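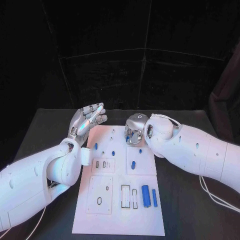

Otport Board Tasks – data card and README

Version 4
Last updated: May 27, 2020

Summary

Otport Board Tasks covers tabletop work on a white rectangular board laid flat on a dark table. The collection holds 547 recordings in 96 groups. A group is one continuous sitting with the same board in the same position. Groups vary in length, and the short ones are not padded.

The set is meant for work on recognizing what is being done at a board: reaching, holding off, pressing, picking up, putting down. It is too small for training a large model from nothing. Most users will want it for testing or for light tuning.

Contents

recordings/ one folder per group, numbered from 001
labels/ one text file per recording, same base name
boards/ outline drawings of the boards, with recess positions
splits/ train and test lists
CHANGES plain text, newest entry first
LICENSE read before redistribution

Boards

There are 2 board patterns, named Pendano and Benedetti after the folders they were first stored in. Both are white and rectangular. They differ in the layout of the recesses, so a label file is only valid with the drawing named in its first line. The blanks were cut by Justwood to our drawings. Small differences between blanks of the same pattern are not recorded.

The board is normally placed with its long side running away from the viewer. Groups where it was turned on purpose have "rotated" in the notes field. A slight skew is common and is not marked.

Table and background

The work surface is dark and the backdrop is black. This gives a clean outline of the board in most light, but it hides dark parts that end up off the board. Light was not held constant between groups. Some recordings are noticeably warmer in tone than others, and white balance has not been corrected.
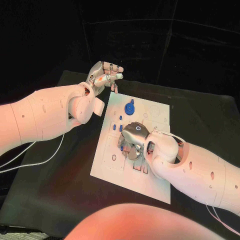
Labels mark what happens at the board surface and nothing else. Movement over the table before first contact is labeled "approach" whatever path it takes. A hand held above the board or past its far edge without touching is "idle". Pressing is "contact" from the first visible touch to the last, even if no part moves. When the two sides are doing different things, each side gets its own line.

Label format

Each line has five fields separated by tabs:

start – seconds from the first frame
end – seconds from the first frame
side – left or right, as seen by the viewer
action – approach, contact, pick, place, idle
recess – number from the drawing, or 0 if none applies

Recess numbers run from the near left corner. Labels were written by one person and checked by another. Disagreements over start and end times were settled by taking the later start and the earlier end, so labeled spans run a little short.

Splits

The split is by group and should stay that way. Splitting by recording puts nearly identical board positions on both sides and inflates scores.

Known problems

– Recesses are often covered during contact. The label gives the intended recess, which may not be visible at that moment.
– Small parts resting at the rim of a recess are labeled "place" only if released.
– Label files made before January used commas as separators. All have been converted, but old copies may still be in circulation.
– Glare on the white surface can wash out shallow recesses.

Updating from version 3

Delete the old labels folder before unpacking. Several files were renamed and the old names will not be overwritten. Board drawings are unchanged.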